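The Path Less Swept

Leopold Imhof has walked the same stretch of tarmac for years and would like a word about the edges
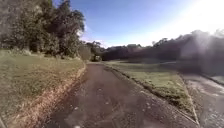 The Handgate path on a bright day, with the trees ahead.

Leopold Imhof doesn't like the word "trail". A trail, he says, is something you follow with a map and a whistle. What runs out of Sketstead towards the old Handgate turning is a path, and he has been walking it since he retired, usually before breakfast and in any weather short of hail.

"It's tarmac with grass on both sides of the argument," he told me, when I asked him to describe it for anyone who hasn't been. "People expect more of a description than that. I've tried. There isn't a waterfall."

We met at the Plistenum café, where he had a pot of tea and a folder. The folder was for me. It held his letters to the council about the path, 40 of them, along with the replies, which took up a good deal less room. Most concern the verge. He feels strongly that grass and tarmac should meet in a line, and that what they have at present is closer to a negotiation.

"It goes brown, it goes thin, and then it goes altogether and you're looking at earth," he said. "I wrote to them in January and said, you will have trouble with that edge come summer. They wrote back and thanked me for my interest in winter gritting."

The grit is another matter. Imhof has views on grit. He objects to the loose stuff, which gets into his shoes, and is fond of the small pale stones set in the surface, which he says show up nicely in the sun. He used to lay floors for a living and still can't cross one without looking down. His wife once walked past a heron with him and he missed it completely, being occupied with a worn patch.

Rukhsana Bugti, who joined us halfway through the tea, takes the opposite line on nearly everything. She runs the path three mornings a week and has done so since her knees gave her notice about the main road.

"Leave the verge alone," she said. "It's a bit of dry grass. If they tidy it they'll put in a kerb, and if they put in a kerb I'll go over it."

"You'd see a kerb," said Imhof.

"I don't see anything before seven. I go by feel."

What she likes is the bank, and the way the trees come up at the top of it. She has tried running elsewhere. There is a very good circuit at Shevchuk Fields, 5 kilometres, properly measured, with a post at every turn telling you how well you ought to be doing. She lasted a fortnight.

"I don't want to be told," she said. "On ours you look up and the trees are still a long way off, and you look up again and they're still a long way off, and then you're in the shade and it's lovely. Ten minutes gone and I haven't thought about work." She considered this. "I've thought about Leopold's verge, once or twice. He's got it into my head."

The two of them became friends over a disagreement about which side to walk on. Imhof keeps left, as a matter of principle. Bugti keeps to whichever side has fewer dogs. Neither has shifted, though they now wave.

I asked about the proposal to resurface, which has been going about Sketstead for long enough to have acquired supporters and opponents who have never set foot on the thing. A petition in favour collected 202 names. A petition against collected 107, and Imhof signed both.

"The first one was about the surface, which needs doing," he said, with some dignity. "The second one was about the colour. They were talking about red. I've nothing against red in its place."

Bugti signed neither. She was running at the time and the man with the clipboard couldn't keep up.

A decision was promised last spring and then promised again. Imhof has a letter drafted in case it comes, and another in case it doesn't. He offered to read me the second one, and did, over a fresh pot. It was four pages long and contained the phrase "with the greatest respect" twice, both times just before something rude.

When we'd finished he insisted on walking me out to the start of the path. He pointed with his folder at the place where the edge has begun to crumble. Bugti told him to look at the trees for once.

"I know they're there," he said, and went on looking at the edge.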